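What does a head teacher do all day?

When I was in Year 3 I was sure our head teacher lived in her office. I thought she had a bed behind the filing cabinet! Now I'm a head myself, and I can tell you there's no bed (I've only got a chair, and it squeaks).

My name is Dirk Eichhorn and I look after Skandwood School. My day starts at the gate, saying good morning. I try to use everybody's name, but we have 1,185 pupils, so I do get some wrong – sorry, Year 7!

Then I go and see lessons. I'm not there to catch anybody out. I sit at the back, look at a few books and ask what you're learning. Sometimes I even have a go at the work, and my French is terrible.

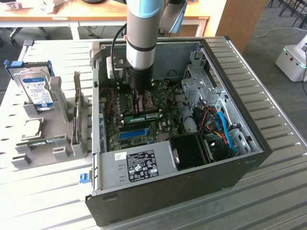
After break it's mostly meetings. A school has lots of leaders, you see. A deputy head helps me run the whole place and takes charge if I'm away. A head of year looks after everyone your age, and a head of department looks after one subject, like maths or art. If you've got a worry, your form tutor is usually the best person to start with.

Then there are the governors. They're a group of grown-ups who check that I'm doing my job properly. Yes, even heads get checked! They ask me how we spend the school's money and whether you're all safe and learning well, and I have to have good answers ready.

At lunch I eat in the hall with everyone else. Come and say hello if you see me – I'm the one with too much custard.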